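What I Learned From 14 Months of Fighting Over a Space Heater

My mother's living room carpet has a hole in it the size of a dinner plate. It got there on a Tuesday evening, while she was in the kitchen making tea, and it took me more than a year to get anybody to pay for it.

I kept every piece of paper, and I'd like to save you some of the trouble. 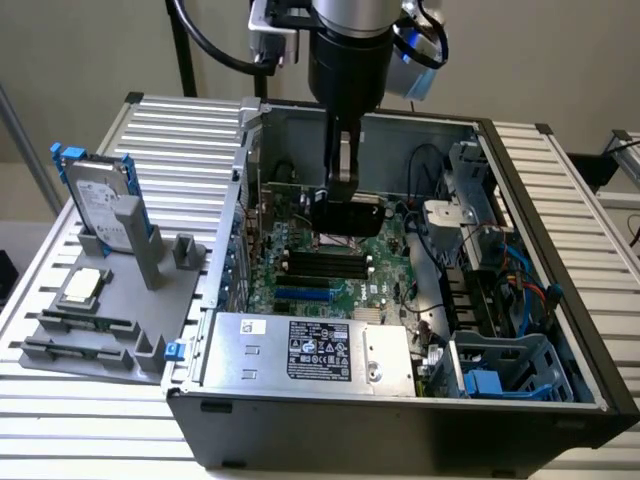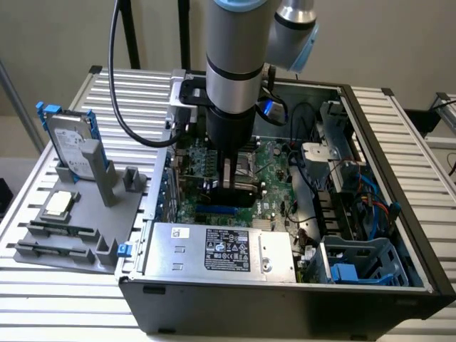
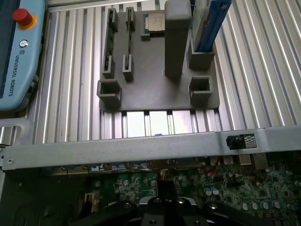 By Skarphéðinn Vigfúsdóttir
Contributing writer, consumer affairs

Let me start with the heater. It was a Sulleck, the tall kind with a fan and a remote, and my mother bought it new in September for 87 dollars. She used it exactly the way the booklet said to. Three feet from the couch, plugged straight into the wall, nothing draped over it (she is the kind of person who reads booklets, and then files them).

She'd had it going maybe an hour when she smelled something like burnt hair. By the time she got to the living room the base had melted on one side and the whole thing was leaning over with the carpet smoking underneath. She yanked the plug and threw a wet dish towel on it, and in doing so she burned three fingers on her right hand. Then she called me, and then she called her doctor, and I would have preferred a different order.

So that was the accident. She was lucky, and I know it. The hand healed fine apart from one shiny patch. But there was the urgent care bill, and the follow-up, and the carpet, and the smoke smell in the drapes, and when I added it all up that weekend at her kitchen table it came to 3,291 dollars. I remember thinking, well, that's easy enough. The thing melted. They'll pay.

Ha!

The first call

The Sulleck number on the box went to a recording that told me to fill out a form online. The form had a drop-down menu for "reason for contact," and the choices were missing part, late delivery, warranty registration and other. I picked other. Two weeks later I got an email offering my mother a replacement heater.

I want to be fair here. The person who wrote it was perfectly polite, and I guess for most complaints a new heater is a nice thing to get. But my mother did not want another one of those in her house, and she surely did not want to sign the page that came with the offer. It was one page, with pretty friendly language at the top, and down in the fourth paragraph it said that by accepting the replacement she released the company from "any and all claims, known or unknown, arising from the product."

If you take one thing from this article, please let it be that paragraph. Read the page before you accept the free thing. A coffee maker, a refund, a gift card, whatever it is. I've since talked to a lot of people who took the gift card the same week they got hurt, when they were tired and it seemed like somebody was finally being decent to them, and that was the end of their claim. Not every release holds up, and the rules vary a lot from state to state, but you don't want to spend your money finding out.

The heater in the garage

My next mistake was nearly a big one. The melted heater was out on the back step and it stank, and trash day was coming. I had it in my hand. My brother-in-law was the one who told me to put it down.

The product is your evidence. You may have wonderful photos and a receipt and a doctor's note, and without the thing itself you can still end up with nothing, as the company can say the cord was frayed or the vent was full of dog hair, and how would you show otherwise? So keep it, in the state it's in. Don't clean it. Don't plug it back in to see if it still does it (people do this!). Don't open it up to look for the problem, even if you're handy, and really especially if you're handy. We put ours in a big plastic tote with the remote and the booklet, and wrote the date on a piece of masking tape, and it lived in my garage next to the snow tires.

I also took pictures before we moved anything else. The outlet, the carpet, the distance to the couch with a tape measure lying across the floor. I took pictures of my mother's hand every couple of days too, which she hated. Those turned out to matter more than the rest. A burn at day two and a burn at day 30 are very different to look at, and nobody reading a claim months later is going to picture the first one on their own.

Who do you even complain to

I had assumed that Sulleck made the heater. It said Sulleck on the front, after all. Well, when I finally got a lawyer to look at the booklet (more on her in a minute) she flipped straight to the back cover, where in tiny gray print it said the unit was imported by a company called Bech and distributed by another one called Fidow. Sulleck was a name on a sticker, more or less. It had been sold to my mother by Vata, an online store, and the box had come out of Vata's own warehouse.

That's four names for one heater. I found it maddening, and it's also useful to know. In many states you can bring a claim against more than one business along the chain, including sometimes the store that sold it to you. That matters a great deal when the maker is overseas and doesn't answer letters. Each of ours said it was one of the others, of course. Fidow sent me a letter that said Bech was responsible for all safety matters, and in the same week Bech sent me a letter that said to contact Fidow. I have them both in a folder and I'm thinking of having them framed side by side.

You should also report the thing to the government, even if you never file a claim. The Consumer Product Safety Commission takes reports from regular people through its website. It won't get you your money. But it puts your heater on the record next to anybody else's, and I wish I had done mine the first week and not in the spring.

The lawyer question

I put off calling a lawyer for months. I thought it would cost a fortune and I thought, to be blunt, that 3,291 dollars was too small to bother anyone with. I was partly right about that second one. The first two offices I called were very kind and said no. Product cases are expensive to put together, you may need an engineer to look at the thing and write it up, and when the injury has healed well the numbers just don't work for a firm that gets paid a share of what you recover.

The third one gave us an hour for a flat fee. She read everything, told us what she'd ask for and in what order, told us when our deadline to sue would run out (every state has one, look yours up, do it today), and helped us write a demand letter. It was a page and a half long. It had no adjectives in it. Mine had been four pages and had the word "outrageous" in it twice.

She also mentioned small claims court, and told us we were under the limit in our state. I don't think I'd ever have considered it. You don't need a lawyer there, the filing fee is low, and companies would often prefer not to send somebody out for a morning to sit on a bench in a county they've never heard of.

The offer

Vata wrote back first. They offered 900 dollars, "as a courtesy," and my mother wanted to take it. I get that, I do. By then it had been most of a year, and she was tired of me coming over with the folder. We had a bit of an argument over it, in the car, and then we got ice cream and she said I could have until the holidays.

So we filed. I filled out the papers at the courthouse counter with a pen on a chain, and the clerk told me I'd used the wrong form, and I did it all again. A hearing was set. Nine days before it, somebody called my mother on her cell phone at 8:15 in the morning and offered the full amount plus the filing fee. She made him put it in writing before she'd say yes, and I have never been prouder of her.

There was a release with that one too, naturally. We had the lawyer read it first, and she crossed out one sentence about not discussing the matter, and they accepted it that way. Otherwise you'd be reading about something else this month.

My mother wears a cardigan now and keeps the thermostat at 71. The carpet man comes next week. The heater is still in my garage – the lawyer said to hang on to it until the check cleared, and it has cleared, and I still haven't thrown the thing out.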